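How do I stop the junk drawer from refilling itself?
Asked in Home & Household, May 2026

We moved into a smallish apartment in April and I made myself a promise that this time there would be no junk drawer. I have lived in 7 places as an adult and every one of them had a drawer that could only be opened by sliding a ruler in first and pressing down on whatever was standing up.

The new kitchen has three drawers. One is for silverware, one is for dish towels, and the third was going to be for "baking things," a category I now see was aspirational. Within two weeks it held takeout menus, a tape measure, birthday candles, the key to something, a bag of screws that came with a bookshelf and were apparently not needed by the bookshelf, and a great many soy sauce packets.

I emptied it. I put everything away. I bought one of those expanding dividers from Skendia, which expanded, and I felt like a person with a plan. That was in April as well. The drawer is now full again, only with compartments, so it's junk with property lines.

I'm not looking for a philosophy. I've read the philosophy. I don't want to hold a flashlight and ask how it makes me feel. What I would like is some practical way of keeping small homeless objects out of one drawer when two adults live here, and one of them (fine, me) sets things down wherever there's a surface.

Things I've tried already:
A label on the drawer that said BAKING. My spouse put a phone charger in it the same day and said it looked like a suggestion.
A bowl by the front door. It's full. It was full by the weekend.
Leaving the drawer completely empty to shame us. We were not ashamed.

Has anyone fixed this for good? And how, in a kitchen with only three drawers?

tullis_end_of_the_line

You don't have a drawer problem, you have a screwdriver problem. Hear me out.

Most of what you listed is stuff that belongs near where you use it, and where you use it is the kitchen, because that's where everybody stands around. Tape measure, candles, tape, scissors, pen that works. You will never walk to a closet for those, and neither will your spouse. So give them the drawer. Call it the useful drawer and be done with it. Your baking things, and I say this gently, can live in a cabinet with the baking you're not doing.

Then there's the second kind, which is mystery parts. Leftover screws, hex keys, little felt feet, keys to nothing. Those should leave the kitchen entirely. I keep mine in a shoebox on a closet shelf with the year written on it, and every January the old one goes in the trash unopened. I've regretted this exactly once, over a crib bolt, and the company mailed me another.

The third kind is food packets. Nothing can be done about food packets. Ask the restaurant to leave them out and they will send you extra.

So the rule at our place is that the drawer has to close with one finger. If it takes two fingers, whoever was pushing has to clean it out, which has led to some very careful one-finger closing and also to some drawers being left open for days. But it has held up for 3 years and I've only cheated a little.

One more thing about the divider. Take it out. Dividers make you feel each section deserves to be filled, and the corners collect crumbs, and you'll never wash it. Two low boxes you can lift out and dump on the table will do more for you. The lids from shoeboxes are fine and cost nothing.

isah_b

buy a bigger drawer

treltoris

I disagree with some of the above, the bigger drawer most of all. I had a bigger drawer once. It was the deep kind, under the oven, and when we moved out I found a whole second can opener in there, still on its card.

What worked for us was giving up on drawers for this and using one wide open bin on a table in the back hall. No lid, no compartments. A lid is where sorting goes to die, because you can stack things on a lid. With an open bin you see everything in it each time you walk by with the laundry, and after a few days you get tired of looking at the same orphaned things and deal with them.

It doesn't need to be pretty, either. An ugly one is better, you won't be tempted to keep it as decor. Something gray and scuffed is perfect for the job. 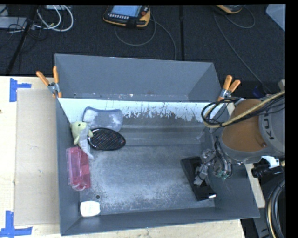
tullis_end_of_the_line wrote back that an open bin in the hall is simply the bowl by the front door with a bigger appetite, and that the original poster had already lost to the bowl.

Fair, but the bowl was small and by the door, where you only ever drop things on the way in. Put the bin somewhere you pass with your hands free. Ours gets emptied on trash night, before the trash goes out, so that anything without a home has a deadline and a ride. My rule for what gets saved: if neither of us can name what it's for by the time the bag is tied, it goes in the bag. We have argued over one small plastic clip for longer than I'd like to admit — it's on the windowsill now, under a stay of execution.

As for the baking drawer, I'd let it go. Put the dish towels in a cabinet and you've got a spare drawer, which you can fill with junk in peace while you get used to the bin.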